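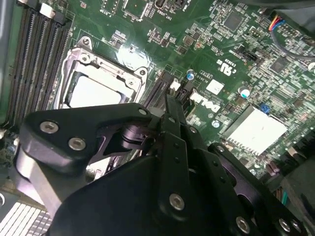 Dell board, memory slots and CPU socket.

Brewing notebook, Anesby pilot brewery
February, entry opened 7.40 a.m.

Purpose: second trial of the smoked rye lager, following the agreed changes to the mash schedule. Entry kept by H. Kiều. Gravity readings by T. Mạch.

Grist as for the first trial, except that the smoked portion was reduced and the difference made up with Lamari pale malt. Total grist 57 kg. The rye was milled separately at the wider setting. Mash-in at 8.15 with the liquor slightly warmer than specified; the bed settled to the intended temperature within ten minutes and no correction was made. Rice hulls were added at the rate recommended by Quyên Lý after the stuck run-off in the first trial.

Run-off was slow but continuous. Pre-boil volume 283 litres. The colour was paler than that of the first trial and the smoke was noticeably softer on the nose. Joyce Bakilana considers it may now be too faint to survive lagering. Her view is recorded here without a decision.

Hops: Brorari for bittering at the start of the boil, a small charge of the same at fifteen minutes, none at flame-out. The late addition was weighed from lot 611, opened this morning. Lot 611 smells grassier than the previous lot and should be kept out of the pale ale until it has been rubbed and assessed by a second person.

Original gravity 1.052, two points under target. Mr Mạch repeated the reading with the second hydrometer and obtained the same figure. Yeast pitched at 3.10 p.m. from the Mthembu slurry, third generation. Fermenter 2, batch number 1266.

Matters outstanding:
The jacket valve on fermenter 2 is stiff and closes only with the long handle. Diệp Ung has been notified.
Sparge arm to be dismantled and descaled before the next rye batch.
Retained samples of the first trial are on the lower shelf of the cold room, labelled in green. They are not to be opened before the comparative tasting.

Addendum, 5.30 p.m.: fermenter 2 holding at 10 degrees. No activity at the airlock. Next gravity reading to be taken by Ms Lý on the morning shift.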